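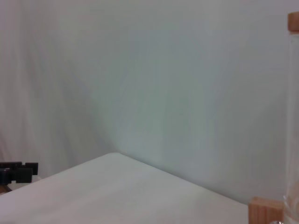
The Trulleo in white, one corner of the top

Trulleo Work Table, White Top
Sold by Zokero. In stock in white.

I sell a lot of tables and I don't keep many of them for myself, but I kept a Trulleo. I'd been looking for a plain white top with soft corners for ages, one I could wrap parcels on in the morning and eat lunch on an hour later, and this is the one I stopped at. It comes from Calvo, a small workshop I've bought from for years, and they make it in two sizes for me (the longer one was my idea, and I'm still a bit proud of it!).

So, the top first. It's smooth all over and the white has a tiny bit of warmth in it, so it doesn't glare at you the way a bright office white can. The corners are rounded off. I have walked into mine with a hip more than once and I'm fine, thanks for asking. Wipe it down with a damp cloth and a drop of dish soap and leave it at that. Please don't use scouring powder. Ruben Wuyts did that to the one in our break room and there's a dull patch now that I have to look at every single day.

What do people put on it? Sewing machines, mostly, going by the emails I get, and then plants and homework and jigsaw puzzles. I like it best with hardly anything on it at all, to be truthful.

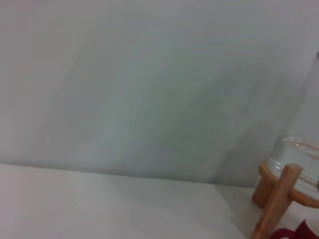

Glass and reddish-brown wood go really well with this white, I think, and so does dark red. If you already have warm wood in the room you won't need to change a thing. Cool gray walls are good with it too. I'd be more careful with cream, which can make the top look a little blue next to it (ask me for a sample chip before you paint anything).

Sizes
Small: 44 inches long, 30 inches deep
Long: 120 inches long, 30 inches deep, comes in two halves that bolt together underneath

Weight: the small one is roughly 50 pounds with the legs on. I can shift it by myself but I grumble. Get a friend for the long one.

Legs: sold with the top, four for the small and eight for the long. They screw in by hand and each foot turns to level it, so old floors are no trouble.

Delivery goes out through Ollilley, who bring it to your door and, if you ask when you book, up the stairs as well. Tumelo Mabaso takes the bookings and will call you to set a time, so do leave a phone number that you pick up!

If yours arrives with a chip or a scratch, send me a photo before you put the legs on and I'll swap the top. Spare feet are kept in stock too, sold singly, and they fit every Trulleo we've sold since March.

Page updated 3 May 2018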